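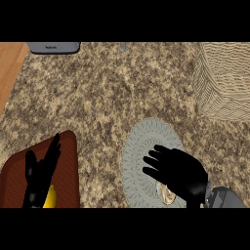

Home | Projects | Reports | Staff | Contact

Automation in the Gidey Canteen Kitchen: Effects on Preparation Staff

1. Background

The Gidey site serves 343 covers on a full working day. Until December all tray setting was done by hand, by the same staff who washed and cut the food. The operator, Polley, plans to hand part of the tray setting to a two-handed robot supplied by Trevik. Our project looked at what this would change for the people in the kitchen.

2. Method

The task was first built in simulation, with a worktop, a tray, a placemat, a basket and small items including fruit. We then watched two shifts on site and gave a short questionnaire to the 29 kitchen staff. Mumisano, the agency that provides the evening cover, let us read its job descriptions from before and after the change was proposed.

3. Findings

3.1 Task split. The robot is to place single items on trays. Staff keep washing, cutting, portioning and all hot food. Restocking was missing from the first plan and was added to the early shift, which starts at 6 am.

3.2 Pace. Staff now set their own order of work and often leave trays half finished to help at the counter. A fixed robot station needs items in known places, so this habit would have to stop or be moved to another bench.

3.3 Skills. Two members of staff would be trained to stop, clear and restart the station. The new job descriptions list this duty but give no change of grade. Several questionnaire replies raised the point.

3.4 Space. Soft or rounded items need clear room on both sides for the fingers. The present bench is too shallow for this with the bread baskets left out.

4. Limits

The simulation does not include spills, steam or people reaching across the bench. Questionnaire answers were given before any staff had worked beside the robot.

Contact the project office | Copyright Student Projects | Back to top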